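Retno Majimbun
31 January 2021

Sunday job: the desk and the shelf next to it. I've put it off for most of January.

Started with the desk. The white aigo box stays where it is, and the printed carton can stand beside it until I've copied the details off the side.
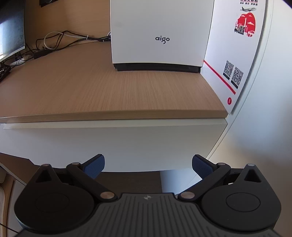
aigo box and the carton with the QR codes. Light oak desk, goes with the shelf.

Next the shelf. It's 40 cm deep, so small things get pushed to the back and forgotten. I'm putting make-up and creams on one level and all the stationery on another. I ordered 2 trays from Tadby for it, still not here.
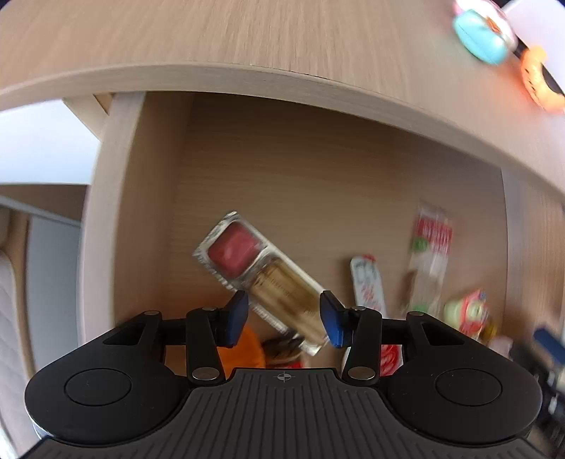 Anything I haven't used since we moved to Gasbridge goes in a bag for my sister. She can have first pick. Lip colours I'm keeping, but they go at the front, standing up if they'll stand.

Stopped for lunch. Soup, then back to it.
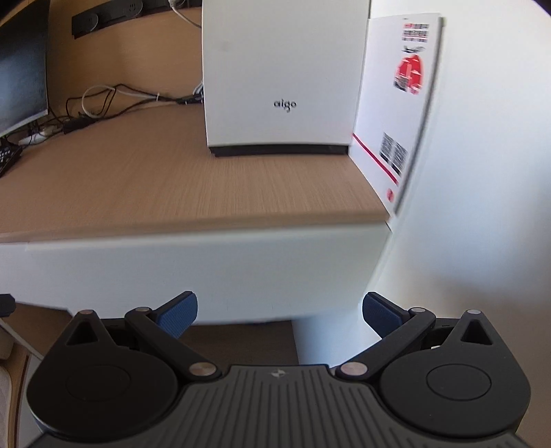

Cables are the part I like least. I want them all off the desktop by tonight, clipped along the back edge. The power strip is already up there behind the monitor, so it's only the slack that needs sorting - the white coil can be tied up, and the black adapter can move away from the monitor base. Does anyone know a decent cable clip that doesn't pull the finish off wood? The last ones I bought left marks.

Will do the drawers next weekend.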